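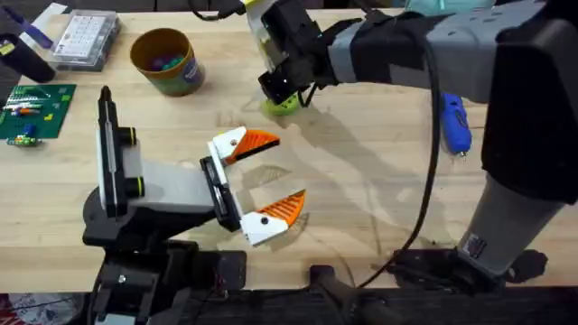
Bench rules for two arms sharing one table (draft, please pick holes)

Print this thread | E-mail this thread

plumduffer wrote:

I've been trying to get our house rules for two-arm tables down to one side of paper, and after a good many evenings and more tea than I'd like to admit I have something I'm nearly happy with, so I'm putting it up for you lot to be rude about. The old sheet at Junbridge was written when there was one arm to a table and it just says "keep hands clear while moving", which is fine as far as it goes, but it's no help at all with two arms reaching for the same middle bit from opposite corners. The cable is what has given me the most trouble in the wording. On our table it comes down off the bigger arm in a long loop and lies on the wood well inside the area where both grippers work, and I can't decide if the rule ought to be about where the cable goes or about how far the other arm is allowed to come over. Anyway, the draft as it stands:

1. One person is in charge of the run and says out loud when either arm is about to be powered.
2. Both arms go to their parked position before anyone reaches over the table, for any reason, however small.
3. Only one gripper in the middle at a time unless the job is a handover, and handovers are run at the slow setting first.
4. Cables are looked at along their whole length before the first run of the session.
5. Anything on the table that isn't part of the job stays behind the back line.
6. Clamps are checked by hand, both bases.
7. The stop button is on the side of the person in charge, within reach while sitting down.

Our slow setting is 103 mm a second and the normal one is 200, if that helps anybody compare. I'd like this on the wall by April.

gritbin wrote:

Lovely to see somebody writing these things down! I like 1 and 2 very much and would steal them today. I'd quarrel with 5 though. "Behind the back line" is what ours said for ages, and people took it to mean that anything at the back was fine, so the back of the table slowly turned into a shelf. In your picture I can see a clear compartment box, a cup with bits in it and a circuit board all along that left-hand side, and there's a blue hand tool lying over by the big arm. Is that lot behind the line or isn't it? My rule would be that if it isn't in the job it isn't on the table, full stop, and you get a trolley.

plumduffer wrote:

Fair question, and I suppose the wording has to be good enough that you could answer it from a picture without asking me. The line wants to be a strip of tape with a measured distance on it, doesn't it. I'm less sure about the trolley. With a trolley people get up and down all day, and every time somebody gets up they're tempted to lean across on the way back, and that is the very thing rule 2 is there to stop.

wickerclamp wrote:

Siding with gritbin on the clutter and with plumduffer on the trolley, which will please no one. We have a shallow tray fixed to the side of the table (the side, mind, away from either base) and the rule is that loose things live in the tray or go back in the drawer. Small things with round edges are the ones I'd worry about, as they roll. A hand tool with a lead or a hot end I wouldn't have on the table at all while the motors are live, and I'd give that its own number on the sheet.

On cables, please do make it about where the cable goes! You can't police how far the other arm comes over, people change their programs every five minutes. We followed the Uten bench notes, which ask for the cable to be tied to the arm at each link with enough slack at the joints for full travel, and then nothing lies on the table at all. It took a Saturday to do both arms and we've only had to redo one tie.

saltmarsh_di wrote:

Tying at every link is all very well until you change grippers twice a week. We do, and we went back to a loose loop with a limit set in software, so the other arm simply can't enter that part of the table. I know that's the opposite of what wickerclamp is saying, and I don't think there's one right answer for everybody. If you do leave a loop, I'd want the sheet to say who checks it again after every gripper change, because your rule 4 only covers the start of the session.

wickerclamp wrote:

I'd still rather trust a cable tie than a number in a settings file that someone can edit at half past four when they want to go home. But yes, agreed on checking after a gripper change.

plumduffer wrote:

Thank you both, I've been back and forth over this all through lunch. I've put another one up for the handover rule, as gritbin asked me in a message how close "in the middle" really is for us.
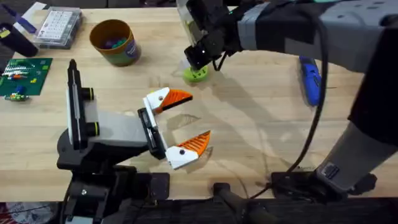 The open orange-tipped gripper on the left, the right-hand gripper down at the green disc.

So you see why I've fussed over rule 3. With a piece that size between them there isn't a great deal of spare table, and if both arms are allowed in at normal speed you're relying on two programs agreeing with each other. I'm now leaning towards this:

3. One arm is named as the holder and doesn't move while the other comes in. The incoming arm is at the slow setting for the last 19 cm.

gritbin wrote:

Much better. I'd add "gripper open" for the incoming arm until it has stopped. And I'd say which arm is the holder on the job card, so that it isn't decided on the spot.

saltmarsh_di wrote:

Does the holder staying still go for longer jobs too? The Nigam cell we look after does two-handed folding, where both have to move together, and your rule would ban it outright. We logged 303 runs at slow speed before we let that one go any faster, and even so there's a person sitting by the stop button. Perhaps put "unless signed off separately" and keep a short list of the jobs that are.

plumduffer wrote:

Yes, I can do that, a list on the back of the sheet. The old Clorkov handbook had something of the sort and I'll dig it out and see how they phrased it. Then rule 4 becomes "at the start of the session and after every gripper change", rule 5 gets a tape line and wickerclamp's side tray, and hand tools get a new rule 8. Gritbin, I know you'll still say trolley.

gritbin wrote:

Trolley. But put the tray in and let me know how you get on. Could you post the finished version as text and I'll try it on our Thursday lot?

plumduffer wrote:

Will do, once I've measured up for the tape.

Print this thread | E-mail this thread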